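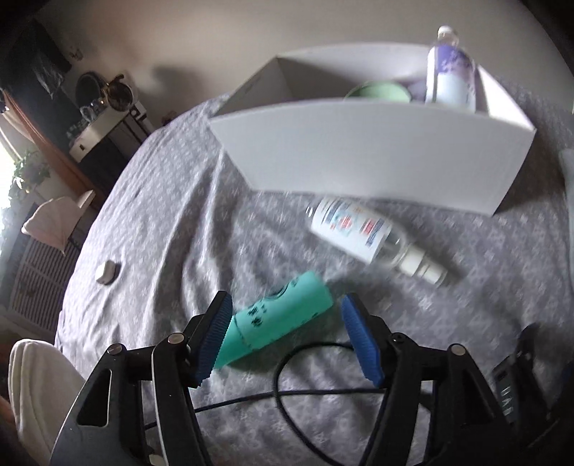 Wilma Prins
Product guide writer, Van Leeuwen Bedding

Last updated: July

Section 4: Putting the Wakach cover on your bed and keeping it fresh

If you share your bed with a dog or a cat, you already know why a good cover matters. I've slept under mine for two winters with a very muddy spaniel, and I still love it! The steps below are for the king size, which measures 102 inches across. Smaller sizes go on the same way, but the ties are shorter and you may need to tuck a little more at the foot.

First-time set-up

1. Strip the bed down to the fitted sheet and clear everything off it, pet toys included.

2. Shake the cover out with a second person if you can. It's heavier than it looks when it comes out of the bag, and the filling needs air before it will sit flat.

3. Find the stitched label. It goes at the foot of the bed, on the left as you stand facing the headboard.

4. Lay the cover over the mattress and let it hang evenly on both sides. Smooth from the middle out with the flat of your hand.

5. Fasten the 6 ties. Start with the two at the head, then do the foot, and leave the side ties for last. A simple bow is plenty – knots are a pain on laundry day.

6. Put your top sheet and blankets back on, or leave the cover on top if that's where your pet likes to nap.

Note: Fold lines from the packaging are normal. They drop out after a few nights, or you can hang the cover over a door for an afternoon.

Caution: Never use the cover over an electric blanket or heating pad. The filling holds heat very well, and that can be dangerous.

Everyday care

7. Brush off hair while it's dry, working toward the foot of the bed. A damp rubber glove does a wonderful job on the stubborn bits near the seams.

8. Blot wet spots right away with a plain towel. Don't rub, or the mark will spread under the quilting.

9. Check the seams for claw snags whenever you change the sheets. Push a loose loop through to the back with a blunt needle. Please don't snip it!

Washing

10. Undo all the ties and tuck them inside. Close any zippers in the same load.

11. Wash cold on a gentle cycle with a small amount of mild soap. Skip fabric softener, even the kind made for pet bedding.

12. Tumble dry on low for 90 minutes, stopping halfway to turn the cover and break up any clumps with your fingers. If the middle still feels cool, give it more time.

Caution: Don't put the cover back on until it's dry all the way through. Damp filling will start to smell, and your dog will notice before you do.

Replacement ties are listed in Section 7, along with the part numbers for the Ferkitz pillow covers.

Get care tips and new guides by email. Enter your address to join our newsletter. You can unsubscribe at any time.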